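Popular Music Since 1975
Unit 6: Small labels and the single
Handout for seminar groups A and B

Read this before the seminar. The listening list is at the end. You need to have heard the first two tracks at least twice.

1. Why the seven-inch mattered

By the end of the 1970s a band could record two songs in an afternoon and have them pressed without a contract with a large company. Costs were low enough that a group with day jobs could pay for it. The usual first pressing was small, and many were sold by mail or carried into record stores by the band.

Our case study is the Aliddale label, which Siu-fong Sin ran from the back of a shoe repair shop. The first release was a single by Livelum. The pressing was 684 copies, an odd number explained by the plant's habit of shipping whatever came off the run. Of these, 234 went out with hand-folded sleeves. The rest were sold in plain white paper, and collectors still argue over which version came first. The account book suggests both were on sale in August, so the question may not have an answer.

2. Sound

Students often describe these records as "badly recorded." Try to be more exact. On the Livelum single, listen for the following:

The vocal is dry and sits level with the guitar. Most chart singles of the period put it well in front.

The bass carries the tune in the verse. The guitar plays two strings at a time and leaves the low end alone.

The drums were recorded with one microphone overhead. You hear a lot of cymbal and very little kick.

The tambourine enters in the second chorus and is slightly ahead of the beat until the fade.
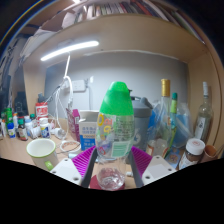
The B-side was done in a single take at the end of the same session. It has no bass for the first eight bars. Sin's notes say the player was moving his car.

3. Distribution

A label this size had three ways to sell a record: by mail, at shows, and through a distributor. Dewulf was the distributor for Aliddale. It took boxes of 25 on sale or return, and it paid late. The letters in the course pack show Sin asking for the same payment over four months. Read them for the tone as well as the facts. The two sides were on friendly terms throughout, and Dewulf went on to handle the next release.

Radio play was limited to one evening show. Sales by mail went up after it, but the account book groups orders by month, so be careful about claiming a direct link.

4. The second wave

Telludden formed after two of its members bought the Livelum single by mail. Their guitarist, Hoi-yan Leung, learned the A-side by slowing the turntable with a finger, and played it a half step flat for years as a result. Their own records are cleaner and use a twelve-string guitar on most tracks. Compare the guitar break on track 3 below with the verse bass line on track 1. The first five notes are the same.

Terms to know: run-out groove, sale or return, test pressing, jangle, overdub

Listening
1. Livelum, A-side of the first Aliddale single
2. Livelum, B-side of the same
3. Telludden, first single, A-side
4. Telludden, radio session version of the above

For the seminar, bring one page of notes on either section 2 or section 3. Groups working on section 3 should also bring the letters from the course pack.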